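The mediation appointment was at 10 on a Tuesday, in a room above the Sanov building with a radiator that wouldn't turn off. My ex-husband and I had been apart for most of a year by then. We had agreed on nearly everything except where our son would go to school, and that one question had cost us more than the rest put together. 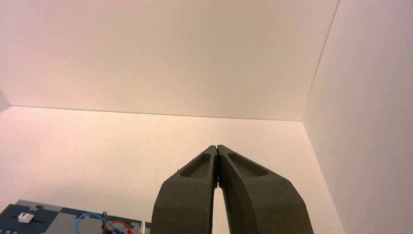
Our separation agreement had a line about it. It said we would "decide on schooling jointly", and we both signed it without asking what would happen if we couldn't. He wanted the church school in his mother's village. I wanted the one 15 minutes from my flat, which has no religious side to it at all. Each of us thought the agreement backed us up.

My solicitor, from a small firm called Drandier, told me early on that a judge would look at what suited the child and would not be much interested in who had promised what over dinner before the wedding. I didn't like hearing that. I had a folder of old messages, 37 pages printed out, and I'd been counting on it.
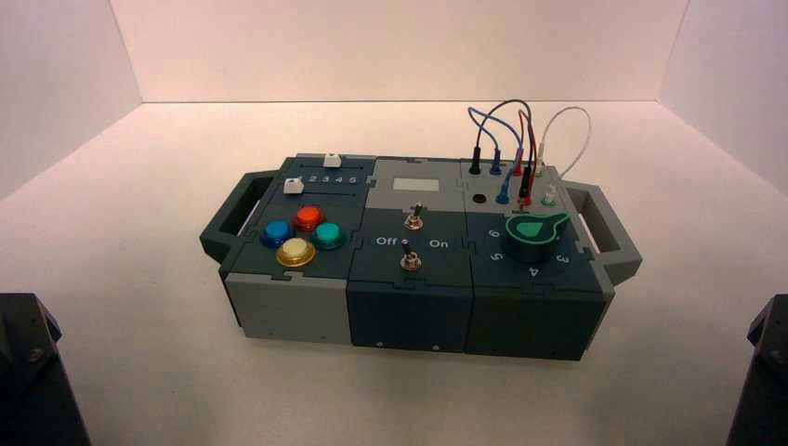 *Slider box with the four round buttons on the left-hand section.*

The mediator read two of the pages and put the folder to one side. She asked us both to describe an ordinary school day, from waking up to bedtime, at each house. His took a long time to explain — there was a bus, then his mother, then another lift home. Mine had gaps too. I hadn't worked out who would collect him on my late shifts.

I wrote some of this up here in March and had a few replies.

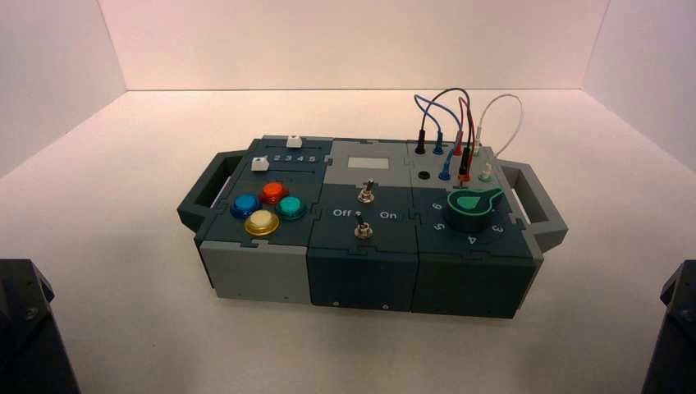
Tainá Paiva wrote that she and her ex had gone all the way to a hearing over the same thing, and that she wished they had put a date in their agreement for looking at it again. Children change, she said, and the paper doesn't.

We've now added a clause like that. He starts at the school near me, goes to services with his dad on their weekends if he wants to, and we go over it again in 2 years. 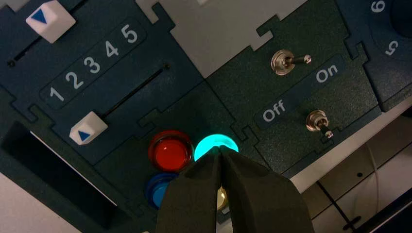
*The numbers run 1 to 5 between the sliders.*

The new wording is with both solicitors. Mine has sent it back once already over a comma in the holidays section, so I'm waiting on that.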